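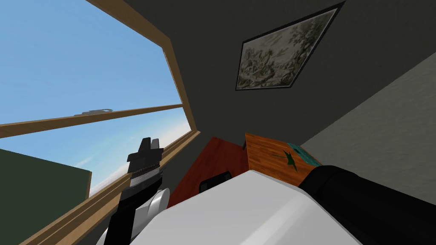 Trisen TG-31 양팔 로봇용 전동 그리퍼

제조사: Trisen
품번: TG-31
상태: 판매 중 (펌웨어 교체 대상 포함, 아래 안내 참조)

TG-31은 양팔 로봇의 손목에 장착하는 전동 그리퍼입니다. 실기 제어기와 Stistgate 시뮬레이터에서 같은 명령 체계를 사용합니다.

안전 안내 (2024년 8월 9일)

1월 이후 출고분 가운데 일부에서 비상정지 해제 직후 그리퍼가 명령 없이 열리는 결함이 확인되었습니다. 정지 전의 마지막 목표값이 제어기 버퍼에 남아 있다가 재기동할 때 그대로 전송되는 것이 원인입니다. 물체를 잡은 상태에서 발생하면 물체가 떨어집니다. 현재까지 접수된 사례는 낙하 3건이며 부상자는 없습니다.

대상: 일련번호 끝 세 자리가 136 이하인 제품 중 펌웨어 버전이 3.0 이하인 것. 일련번호는 플랜지 안쪽에 각인되어 있습니다.

임시 조치
비상정지를 해제하기 전에 잡고 있는 물체를 받치거나 내려놓으십시오.
해제 후 10초 동안 팔의 동작 범위 안에 손을 넣지 마십시오.
양팔을 함께 쓰는 경우 한쪽씩 재기동하십시오. 동시에 재기동하면 두 팔의 간섭 검사가 한 주기 늦게 시작됩니다.

펌웨어 교체
수정 버전 3.1은 고객 페이지에서 내려받을 수 있습니다. 전원을 완전히 끈 뒤 서비스 포트에 연결해 설치합니다. 설치 후에는 영점을 다시 잡아야 합니다. Grenach 제어기를 쓰는 경우 버퍼 초기화 옵션을 수동으로 켜야 하며, 기본값은 꺼짐입니다.

시뮬레이터에서의 재현
Stistgate용 모델에도 같은 버퍼 처리가 들어 있어 결함이 동일하게 나타납니다. 모델 파일도 3.1로 교체하십시오. 이전 모델로 만든 동작 기록은 재기동 구간의 그리퍼 값을 확인한 뒤 사용하시기 바랍니다.

주요 사양
통신 주기: 300Hz
공급 구성: 본체, 손목 어댑터, 케이블
보증: 1년

문의: Trisen 기술지원팀. 일련번호와 펌웨어 버전을 함께 적어 주십시오.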